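Choosing and Setting Up a Shared Printer for the Student Workroom
Vaida Venckus and Demetrio Iglesias
Course supervisor: Ülle Vaher
Sunday, July 10, 2022
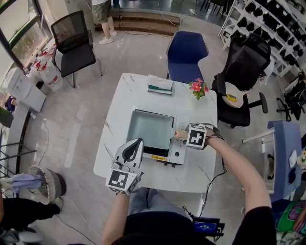 1. Background

The workroom in the Gidville building is used by three project groups. Until this spring everybody printed in the library, a ten-minute walk away, and paid per page. Our task was to find out how much the groups print, decide whether a small shared machine would cover it, and write instructions so that a new student could use it without help.

We did not look at photo printing or anything larger than a normal sheet. Those jobs still go to the library.

2. How much the groups print

Osamu Murakami gave us the print totals from the library accounts of the three groups. In the fall term they printed 1,507 pages. In the spring term they printed 2,271 pages. Most of the increase came in the last month, when reports and poster drafts were due.

We also asked people what they print. The common answers were drafts for marking up by hand, reading for seminars, sign-up sheets and labels for storage boxes. Very few people needed color. Several said they would print less if the printer was in the same room, as they would stop printing spare copies "just in case." We could not check this.

3. Where to put it

We considered the shelf by the door, the white cabinet near the window and the square table. The shelf was too shallow. The cabinet is opened many times a day and the top gets used for other things. The table has room to work from either side, and there is a chair next to it for anyone with a long job.

The drawback is that the table is also where people eat lunch. Morag Tosh asked us to keep paper and drinks apart, so paper is now stored in the cabinet and only a small stack is brought over at a time. Power was the other problem. Cables already run over the floor near the wooden steps and we did not want to add one across the walkway. The printer cable goes the short way to the wall and is taped down.

4. Instructions

We wrote a first version with 10 steps and tried it on four students who had not used the machine. Two of them stopped at the same place, where the sheet said "open the printer" without saying which part. We changed it to "raise the lid fully before you put anything in or take anything out." We also moved the part about jams to the back of the sheet.

The final version covers loading, printing from a laptop, clearing a jam, and who to tell when supplies run low. It fits on one page.

5. Cost

We compared paper from two suppliers, Atov and Zullow. Zullow was cheaper per pack but had a minimum order that was too large for our storage. We ordered from Atov. The room budget allows some 200 sheets a week during term, which should be enough except at the end of the spring.

6. What is left to do

The page log has to be kept through August before we can compare it with the library numbers. The instructions should also be tried by someone from the Urbańczyk group, who were away during our test. Wireless printing works from most laptops but dropped out twice, and we did not find the cause.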